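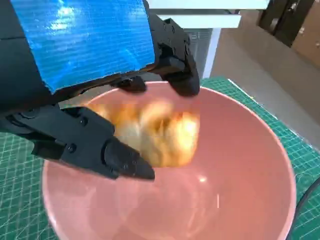 *Left wrist camera, gripper over the pink bowl. Tape on the upper housing.*

April 29, 2021. Two-arm cell, bread task. Entry by A. Ambrosio.

Spent the session on the left gripper and the cable on the right side. Putting it all in one entry so whoever sets up next doesn't have to dig through the chat.

**Left gripper**

The lower finger had play in it again. Closed on nothing, the pointed tip sat low of the upper one and the pads didn't meet. I took the finger off at the pivot, wiped it down and put it back with the same screws. The middle screw was the loose one. Threadlocker on that one only. The two closer to the housing were tight and I left them alone.

Blue tape on the housing stays for now. The lower edge is lifting. I pressed it down and it came back up. Replace it at the next strip-down, and clean the surface with alcohol first, not the stuff from the Ulness bottle, which leaves a film.

The tape throws glare into the wrist camera when the arm is pitched down over the bowl. I dropped the exposure one step and it's better but the patch still goes white. Fast moves smear the bread badly at the wrist. Slowing the last part of the approach would help more than anything I can do in the camera settings. I wrote down the old values before changing them (they're in the config under `wrist_left_old`).

**Grip force**

Setting 15 crushes the long pastry. Setting 5 drops it on the lift. I ended up between the two and saved it as the Kusuma profile, because the Kusuma one was already a copy of a copy and no one was using it. The round bun with the crackled top is easier to hold but sheds crumbs, and the crumbs get into the joint behind the fingertip. Brush it out after every run. Compressed air pushes them further in, I tried.

Closing speed is 200 in the driver units, same as before. 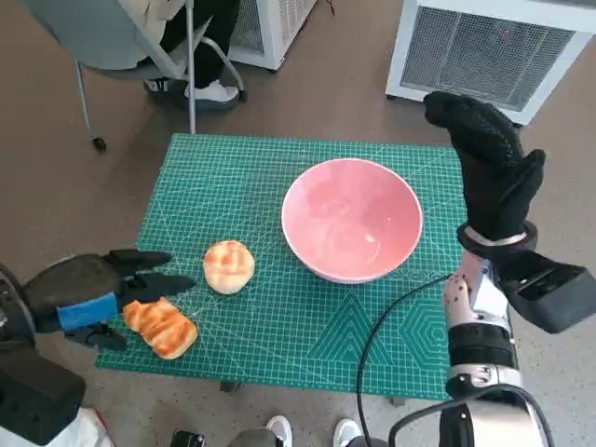
For table setup, keep the mat square to the robot and let it overhang the table a little at the edges. I'd been lining it up with the table edge and that was wrong, the calibration was done off the printed grid. Bowl goes far side, toward the right arm. Bread goes nearer the front, long piece on the left where the left gripper can come at it from above without the palm hitting the mat. Leave room between the bun and the pastry or the fingers knock one while going for the other.

The right arm did not need work apart from the glove. It had twisted so the dotted side of the palm wasn't facing where it should. Pulled it off, turned it, pulled the fingers down one at a time. It's slow and you need two people if the arm is powered off and floppy. Park the hand upright before you start and it goes quicker.

**Cable**

The black cable by the right arm still loops over the lower part of the mat before it drops to the floor. I don't like it there. On a wide sweep it can drag the mat, and once the mat moves the calibration is off and you won't notice until the grasps start missing to one side. Clipping it up to the forearm makes it too short when the wrist rolls. Foketti has a longer one listed. Asked for a quote, no answer yet. Until then check the mat position between runs and watch your feet under the front of the table.

**Log storage**

The recorder stopped on its own twice. Both times the buffer was full. Raised it from the default to 768 and it ran through to the end of the session. The Hendix drive is nearly full too and somebody should move the October folders off it. I don't know which of those are backed up so I haven't touched them.

**Open items**

- New tape, left housing
- Check the middle finger screw again before the next session
- Longer cable for the right side
- Slower final approach, left arm only
- Spare glove. The one on there is fine but I couldn't find another in the drawer
- October folders

Left arm was parked and powered down at the end. Right arm I left in its rest pose with the brake on. Still have to write the grip setting on the card by the controller, the old number is on there now.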